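Torell Kitchen Table Kit – Gallery

January 2018

On this page we collect pictures from our trial of the Torell table kit, together with short notes for each stage of the work. The kit is a service for small teams who want a robot arm working with ordinary kitchen things, but who do not have a mechanic or a programmer in the house. You rent the arm, the software and a number of support hours, and you send the arm back when the rental is finished. We paid the normal price and nobody from Torell has read this text before you.

The notes are by Vlasta Radulović, who ran the trial at Clevov. Assunta Donati checked the numbers and wrote the part on support.

Setting up

The arm comes in one case and the controller in a second one. The case for the arm is heavy, so please lift it with two people. The printed guide is clear in the parts on power and cables, but it is too short in the part on fixing the base. We had to call support for the correct order of the bolts. After this call the arm was ready the same afternoon.

The software opens in a normal browser. You choose a task from a list, you say which objects are on the table, and you start. There are 148 objects in the list at the moment. For kitchen work this is enough for most days, but we missed a garlic press and any kind of sieve.

Work at the table

What we wanted to learn first was how the kit behaves on a table which is not tidy. Many offers in this field are shown with one cup on a clean surface, and this says little about a real kitchen. So we asked for bowls, vegetables, cloths and spoons together, and we left them as they came.
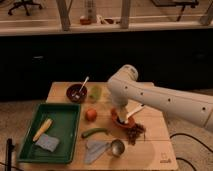 Small bowls are the difficult part of this job. The fingers need to come down at a good angle, and a light bowl can slide before the grip is closed. In the settings there is a value called "approach", with a range from 1 to 20. The factory value was too fast for us. With a lower value each task takes longer, but we had to put fewer bowls back by hand.

Trays were easier. The software lets you mark a tray as a target, and it keeps this mark also when you change the task. I would like to have the same for a cloth, which changes its shape every time and must be marked again.

In total we ran 684 tasks before we returned the kit. A task can be very short, for example moving one vegetable, so please do not read this number as full recipes.

Cleaning and support

The fingers come off without tools. Crumbs and dry herbs go into the joint behind them, and for this a soft brush is better than a wet cloth. A spare pair of fingers is included in the price – a good decision, I think.

Support answers by e-mail and by phone. Assunta wrote to them nine times and the answers were polite and mostly useful. One question, on saving our own objects, is still open. They told us that this function is planned for April.

Other kits

We also asked for offers from Dusteo and Berisha. Dusteo rents only for a full year, which was too long for us. The Berisha offer has a larger arm and needs its own bench. If we receive either of them for a trial, the pictures will get their own page.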